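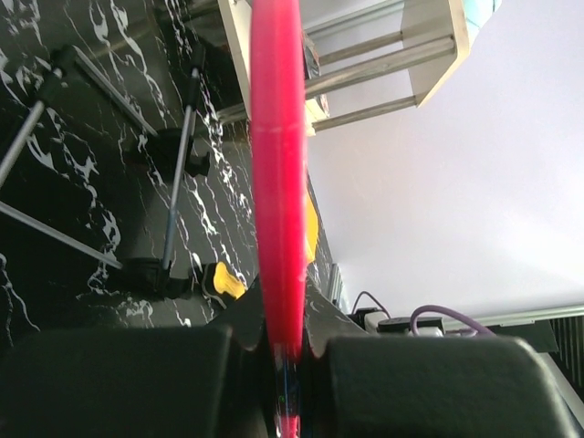

티켓 1790: 양팔 작업대 추가 구매 검토
등록: Cheng-en Chiu / 2023년 4월 18일
상태: 진행 중

증상부터 적습니다. 그리퍼 패드가 예상보다 빨리 닳아서 Pukstead에 예비품 견적을 요청했고, 답이 정말 빨리 왔어요! 100개 넘게 묶어 사면 단가가 꽤 내려갑니다. 다만 배송이 9주라 이번 분기 예산으로 잡을지가 문제입니다.

화이트보드와 책을 두 팔로 다루는 작업은 지금 구성으로 계속 갑니다. 이게 참 재미있는데(보고 있으면 시간 가는 줄 몰라요), 베이스 레일에 팔 두 대를 같이 올리는 방식은 다음 작업대에서도 유지하고 싶습니다.
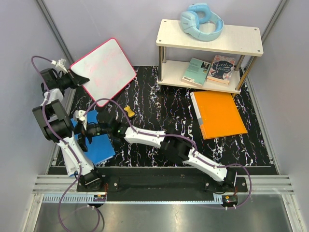

그래서 Nollon 작업대는 레일과 팔을 한 세트로 신청하고, 케이블과 제어 보드 예비품은 소모품 항목으로 뺐습니다. 전원 어댑터는 아직 미정. Grillholm 쪽 견적이 오면 여기에 붙일게요.
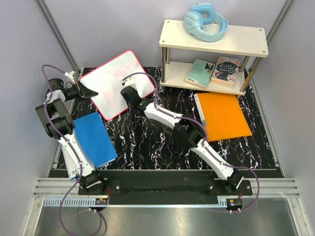

Skye Baird: 세트 신청 찬성이에요. 패드는 8개만 먼저 사서 써 보고, 묶음 구매는 다음 분기로 넘기면 어떨까요?

Cheng-en Chiu: 좋아요! 소량 견적 다시 요청했습니다. 답이 올 때까지 티켓은 열어 둡니다.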